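Cukbridge Used Vehicle Inspection Pilot
Progress report to the Kubiak Fund, second period
Prepared by Inmaculada Prieto

Where we are

The pilot was meant to put an independent inspection sheet on every used car sold through the participating lots in Cukbridge. At the end of July, 89 cars had a completed sheet. The original plan called for more, and I would rather say so at the top than bury it in a table.

Of the 89, 27 were flagged for at least one fault the seller had not listed. The dealers' association has started quoting that figure as proof that the program works. I am less sure. Most of the flags were for worn tires and tired batteries, the sort of thing a careful buyer spots in the parking lot. Only eight involved brakes, steering or rust in the frame, and those are the faults the grant was written to catch.

Lots taking part

Eight lots are signed up, the same as last period. Ponura Motors sends us nearly everything it takes in trade. Two of the others send only their newest stock, which makes their results look very good and tells us very little. Leire Llorente has written to both asking for older cars. One replied that it would "look into the mix." We have not seen a change.

The scan tool

Nadel supplied the diagnostic reader at a discount and it has been reliable. My doubts are about how the sheets use it. A clean reading is printed in large type on the front page, and the inspector's own notes are on the back. A car whose codes were cleared that morning will read clean. Buyers at the lots we visited looked at the front and handed the sheet back.

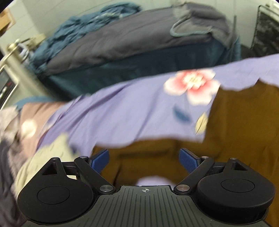 Perla Varela disagrees with me about the sheet. Her view is that buyers will never read a page of notes whichever side it is on, and that a large, plain result at least gets them to ask a question. She would keep the front as it is and add one line giving the number of miles driven since the codes were last reset, where the car records it. Cayetano Salcedo has drafted that version and we will try it at Ponura first.

I have agreed to the trial, though I expect the extra line to be ignored too.

Spending

Inspector hours are over budget and printing is under. Travel is on plan. The overrun comes from repeat visits to cars that were not on the lot when we arrived, in several cases already sold without a sheet. The agreement allows us to bill dealers for a missed visit. We have not done so yet, and Nerea Miranda is preparing the first invoices.

Next period

We will not be adding lots. Any new dealer would come in on the present terms, which let the dealer choose the cars, and I do not think more sheets of that kind are worth the Fund's money. We are asking for your approval to change the terms so that our inspectors pick from the full inventory list. Two dealers have said they may leave if that happens.

The revised agreement is attached for comment, along with the hours log by lot.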